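Hebden Arts and Code Program
17/06/2019

1/ The Hebden Arts and Code Program is pleased to open applications for its summer residencies in Broloddale. The call closes on the last Friday in July. This thread sets out the main points for applicants. 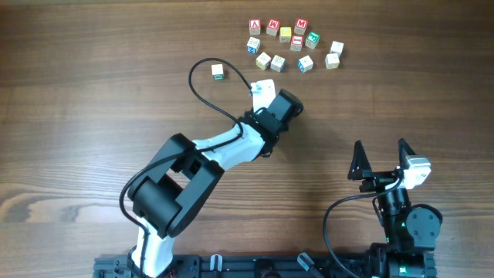
2/ We will award 4 residencies this year. Each lasts nine weeks and carries a stipend of $2157, paid in two parts: one on arrival and one at the midpoint review. Housing is provided separately and is not deducted from the stipend.

3/ The theme for this round is software for reading and writing. We welcome work on type tools, teaching materials for new programmers, captioning, translation of documentation, and creative coding in languages other than English.

4/ Applicants do not need a degree or a record of exhibitions. Past residents have included a school librarian, a sign painter and a retired court reporter. Applicants must be 18 or older on the first day of the residency.

5/ Pairs may apply together on a single form. A pair shares one stipend and one studio. We ask pairs to state plainly who will do which part of the work.

6/ The written proposal may not exceed 900 words. Please attach up to three samples of earlier work. Links are accepted, provided they open without a login. Work in progress is welcome – reviewers read a great deal of it.

7/ All code made during the residency must be released under an open license of the resident's choice. Artwork, recordings and essays remain the property of the resident, who may publish them on any terms.

8/ Residents will have access to Fonora, our shared library of sound and text sketches. It now holds 1372 entries, each with source code. Residents are asked to add at least one entry before they leave.

9/ Evie Goodall will direct the residency and hold weekly studio hours. Ljubica Gashi joins as access lead and will arrange interpreters, captioning, large-print materials and adjusted schedules. Access costs are met from a separate budget and have no bearing on selection.

10/ Remote residencies are available on the same terms, without housing. Remote residents should expect one group call each week, held in the morning, Eastern time. Calls are recorded for residents only.

11/ Travel to Broloddale is booked by our office through Drerico. Please do not buy tickets in advance. We are unable to repay travel that was booked by the resident.

12/ Decisions will be sent by email to every applicant. Those on the shortlist will be invited to a 20-minute conversation with two reviewers. Written feedback is available on request.

13/ Correction to post 6: the word limit applies to the proposal only. Captions and notes on work samples are not counted.

14/ Questions may be posted as replies to this thread until the call closes. Questions about access may be sent privately to the access lead and will not be shared with reviewers.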